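I spent most of August teaching a simulated arm to put vegetables in a basket and take them out again, and I'm writing it down before I forget which parts were hard.

The setup first. The simulator is Tatero, the version that shipped in spring. The arm in the scene is a generic six-joint model with a two-finger gripper. I drive it with a Dorberg hand controller, the older one with the cable, clamped to the edge of my desk. You hold the grip, move your hand, and the arm follows. Squeeze the trigger and the fingers close. Everything gets recorded: joint positions, trigger position, and the picture from the simulated wrist camera. One recording of one attempt is a demo.

My target was 500 demos. I picked it because the training code I started from, a small package called Plevlow, uses that in its sample settings and I didn't know enough to argue with it.

The first evening I recorded six and deleted all of them. I was moving the way you would move your own arm, fast to the target and then slowing down at the end. The simulated arm lags a little behind the controller, so by the time I had slowed down it was still catching up, and the fingers went into the basket wall. I turned the motion scaling down to half and things got better. My hand has to travel twice as far, and I have to use the clutch button to reposition in the middle of a reach. The clutch pauses show up in the recordings as short stretches where nothing moves. I trimmed those with a script later. If you leave them in, the policy learns to stop in midair and stay there, and mine did exactly that for a week.

Picking up is the easy half. The table in the scene is flat and plain, and a vegetable on it can be approached from straight above. Taking one out of the basket is where I lost most of my time. 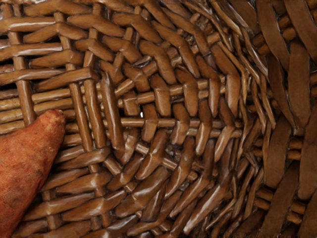 My depth perception through a wrist camera is bad. I have no stereo view, only a flat picture on a monitor, and the last few inches of every descent are a guess. I tried using the shadow of the gripper and that works on the table but not over wicker, where there are already dark gaps between all the strands. What helped was learning to read the vegetable against the weave. The sweet potato is dull and rough and the basket is shiny, so I could always find the edge of the one against the other, even with the camera this close. I'd watch the tip and see how many strands it covered. When I stopped being able to see it grow, I was low enough to close.

The other problem is approach angle. If the vegetable lies against the wall, one finger has to fit between it and the wicker, and there isn't always room. I did this two ways during the first batch, sometimes tilting the wrist and sometimes dragging the vegetable toward the middle first. Both work when I do them. Mixed together in the training data they were bad. The policy would start a tilt, change its mind, and push down between the two. After that I picked dragging and stuck with it, and went back and threw out the tilted ones. That cost me 61 demos.

I also had to stop being clever in the recordings. When I fumbled a grasp I used to back off a long way, look around, and come in again from somewhere new. Now I lift straight up a little, correct, and go back down. I kept the demos with small fumbles in them because the policy needs to see how to recover. The ones with big fumbles went in the trash.

On Tuesday I trained on what I had left, which was still short of the target, and ran 99 test episodes overnight. Putting in was fine. Taking out was fine when the vegetable was near the center of the basket and poor when it was near the wall. Most of the failures were the same one: the fingers close early, slip off the top, and the arm goes up with nothing in it and carries the nothing over to the table very carefully.

I think the early closing is my fault. I went through some of the recordings and I start squeezing the trigger before I've finished going down, probably out of nerves. On a real controller with a real trigger there's travel before anything happens, so I never noticed. The recording notices. I've set a dead zone on the first third of the trigger and I'm redoing the wall cases with it.

For anyone using the same Dorberg controller: the cable pulls slightly to the left if it hangs off the desk, and that gives you a slow drift when your hand is at rest. I taped it down. I also switched the mounting clamp for a Gough one from the hardware store, the kind meant for woodworking, and it hasn't moved.

Next is the same task with two vegetables in the basket. I'm going to record those in shorter sessions, thirty minutes at most. My demos from late in the evening are visibly worse than the early ones, and I'd like to stop throwing those away.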